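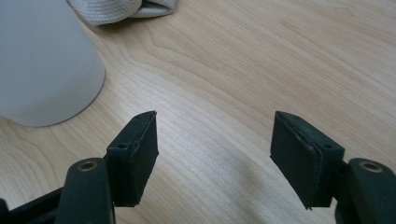

Ticket: Width estimate drifts on blond wood tabletop
Project: Zedach (hand-held gripper demonstrations)
Component: finger tracking, width calibration
Priority: High, blocks training run
Status: Closed, fix merged. One follow-up open.

Summary

Policies trained on the June batch close too early on thin objects. They stop with a gap left between the pads and then lift with nothing in hand. Policies trained on the earlier batch, same code and same settings, don't do this. The two batches differ in the table used (dark laminate before, pale wood now) and in the tool (unit A before, unit B now). Need to know which one matters before we collect any more.

Background for whoever picks this up

Opening width is not measured by an encoder on the hand-held tool. We get it from the wrist view by finding the inner edge of each pad and converting the pixel distance to millimeters with a per-unit calibration file. The width goes into the training data as the gripper channel of the action. If the width is wrong, the action is wrong, and the policy copies it faithfully.

The batch has 1,557 demonstrations. Task is pick up a flat item from the tabletop and put it on the folded cloth or in the cup.

Entry 1

Reproduced on the robot. Used the checkpoint from the June batch, 20 mm block: fine. 3 mm card: closes, stops short, lifts, card stays on the table. Repeated with two other thin items, same result. Commanded width at the moment of lift is above zero every time. So the arm is doing what it is told and the number coming out of the policy is bad.

Checked the gripper driver anyway. Sent zero by hand, pads touch. Driver is ok.

Entry 2

Looked at the recorded widths directly. With the tool held fully open and still, the width ought to be a flat line. On the old batch it is. On the June batch it is flat for a while, then steps down, then comes back. The steps are not noise, they last many frames.

Overlaid the detected edges on the frames. When the width is right, both lines sit on the pad faces. When it steps, the right line leaves the pad and lands in the gap, on bare table. The left one mostly stays put.

Entry 3

Two suspects for what the right line is grabbing:

a) Wood grain. Long curved lines run through the gap, and some of them pass close to parallel with the pad face depending on how the tool is turned.

b) Shadow. The right pad throws a soft gray patch on the table, below it and toward the gap.

My bet was on the grain. Test was to cover the table with plain matte paper, same lamp, same unit, same motions. Result: steps got less frequent but did not go away. So grain is part of it at most.

Second test, bare wood, lamp moved to throw the shadow away from the gap. Steps nearly gone. Third test, paper and moved lamp together: no steps in the whole recording.

Conclusion so far: shadow is the main cause, grain makes it worse. On the dark laminate neither one showed up with enough contrast to matter.

Entry 4

That explains the steps but not everything. Even on clean recordings the closed width on unit B does not read zero. It reads a small positive number with the pads pressed together.

Pulled unit B off the shelf and compared it to unit A. The pads on B have a raised edge on the inner face where the soft layer meets the body, and on the right pad that edge is wavy. The lower ends of both pads are frayed. Unit A has newer pads and a straight edge. The detector fits a straight line to the inner face. On a wavy edge the fit is pulled outward or inward depending on which part of the edge is most visible.

Also found that unit B was running with unit A's calibration file. The config falls back to the first file it finds if the serial number is missing, and the serial for B was never entered. No warning gets printed. This one is our own fault and has been there since B was put into use.

Entry 5

Recalibrated unit B with the Nørgaard gauge blocks. Full open, full closed, and the steps in between. With the proper file the closed width reads zero within tolerance, even with the worn pads. The residual in the middle of the range is a little higher than on A. Acceptable for this task. Would not accept it for insertion work.

Note for anyone calibrating: wipe the pads first. Dust on the inner face lowers the contrast of the edge and I had to throw out my first pass.

Entry 6

Detector changes, in the order I tried them.

Raising the edge threshold. Removes the shadow edge most of the time. Also loses the real edge when the background is dark, and breaks the old batch. Reverted.

Temporal smoothing. Hides short steps, does nothing for long ones, and smears the moment of closing. The moment of closing is the part the policy needs most. Reverted.

Using the brass rings as reference points. Each finger's base arm has a brass-colored ring set into the upper end. They are small, bright against the very dark green plastic or rubber, the tabletop can't imitate them easily, and they stay well away from the gap. Since the pad is fixed to the arm, ring-to-ring distance gives pad-to-pad distance once calibrated. Search is limited to two boxes near the bottom corners.

The ring method worked on the first try on the bad recordings. Width line is flat when the tool is held still, bare wood, lamp in the original position. Kept it.

Entry 7

Where the ring method fails: the right-hand ring sits close to the bottom corner and can slip out of view if the camera mount is bumped. On one of our older mounts it is already gone at full open. For those recordings we keep pad edges as the fallback and flag the frames. The code never mixes the two methods inside one demonstration, because the small offset between them looks like a finger motion to the policy.

Also a bright reflection on a ring can split it into two blobs. Handled by taking the dark center of the ring instead of the bright rim.

Entry 8

Reprocessed the full June batch. Of the 1,557 demonstrations, 619 had at least one step in the old width channel. After reprocessing, 133 still get flagged, nearly all of them for a ring out of view. Went through the flagged ones by eye and dropped them from training. We have enough without them and I did not want to hand-correct actions.

So more than a third of the batch had bad gripper actions in it. Worth remembering the next time a policy looks "undertrained."

Entry 9

Retrained. Three runs so we could separate the effects:

Run 1: original widths, flagged demonstrations dropped. Still closes early on thin items. So dropping the worst data alone is not the fix.

Run 2: pad-edge widths, correct calibration file for unit B. Better. Closes fully on the card in most attempts, still stops short now and then, mostly when the arm comes in from the side that puts the pad shadow in the gap.

Run 3: ring widths, correct calibration file. Closes fully on all thin items. Evaluated over almost 400 attempts across the object set, on both tables. No early lift of the kind in the original report. Remaining failures are the ordinary sort - missed approach, item nudged off before closing, item dropped short of the cup.

Run 3 is also a bit better on the thick block. I expected no change there and don't have a good explanation.

Entry 10

Question came in on whether we should just cover the table for future collection. I'd say no. The robot is going to work over wood, and the policy should see wood. Plain paper was useful as a test and that's all I would use it for. Same goes for the lamp. Leave it where it is.

Different question, whether the shadow is also fooling the policy itself and not only the width detector. Tried run 3 with the lamp moved and with it in the original spot. No difference we could measure. Closing that line.

Resolution

1. Ring-based width is now the default. Pad-edge width stays as fallback, per demonstration.
2. Missing serial number now stops the recorder with an error. No more silent fallback to the first calibration file.
3. Calibration file for unit B added. Old recordings from unit B that used the wrong file are marked in the index.
4. Added a check at the start of each session: hold the tool open and still over the table, then close it. If the open line isn't flat or the closed value isn't near zero, the session does not start.

Files: the reprocessed batch is on the Tondell share next to the original. Do not overwrite the original, run 1 depends on it.

Follow-up (open)

Replace the pads on unit B. New set is on order from Carkar. After fitting them, recalibrate even though the rings don't move, as the pad thickness will change and the closed width with it. Until then B can be used for pick and place only.

Last comment, Saturday: checked unit C for the same serial problem. Its serial is entered and it loads its own file. Mount is one of the older ones though, so look at the right ring at full open before using it.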